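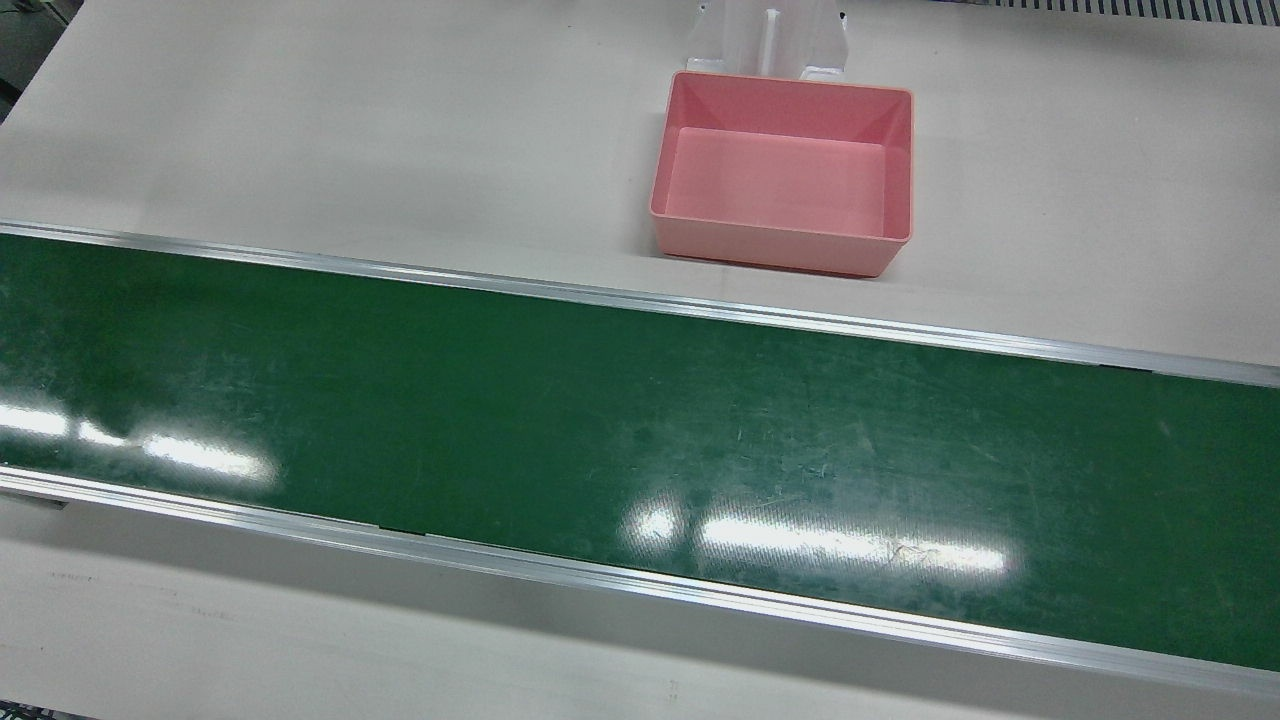 Arūnas Kļaviņa wonders if you tried cleaning it first, before anybody talks about a new belt. Half the "worn out" green belts I get asked about are just dirty, he says, and he'd like the original post moved up top so people see it. Ok, done, pasted below.

**Jaruwan Khunthong**

Green belt on our packing line, white tables both sides. Surface is scuffed all over and there's one patch past the middle with fine scratches going every direction. Glossy everywhere else, so the overhead lights bounce off it and the scratches really show. We run small boxes, nothing heavy. Do I need to replace it or can I leave it till March? Ouellet quoted me $600 for a new one plus fitting, Hamby said $281 belt only and I put it on myself. Never done one. Also what do I clean it with, the last person used whatever was under the sink

**Panagiotis Karagiannis** · 4/28/18

Leave it. Scratches you can see but can't catch a fingernail in are cosmetic. Do the nail test, power OFF and unplugged, go across the patch and then along it. If the nail drops in or you see threads thats different, start shopping.

Cleaning: warm water, drop of dish soap, lint free cloth, wring it out good. Wipe, wipe again with plain water, dry it before you run. No acetone, no scouring pad (might be where your patch came from, tbh). Do the side rails too, grit sits along the edge and gets dragged back on.

Other thing, check underneath. Ours had a staple stuck in the bed for 8 months. Wore a line right down the belt.

**Ho-yin Choi**

just replace it, we did ours and it looks great

**Sombat Rojanasak**

Agree w/ Panagiotis mostly. Would add look at the splice, thats where they go first, not the middle. Edges fraying = tracking is off and a new belt will fray too, so fix that before you spend anything.

If you do buy, the $281 one is fine but you need 2 people to fit it. Measure the old belt off the machine, dont trust the plate. I trusted the plate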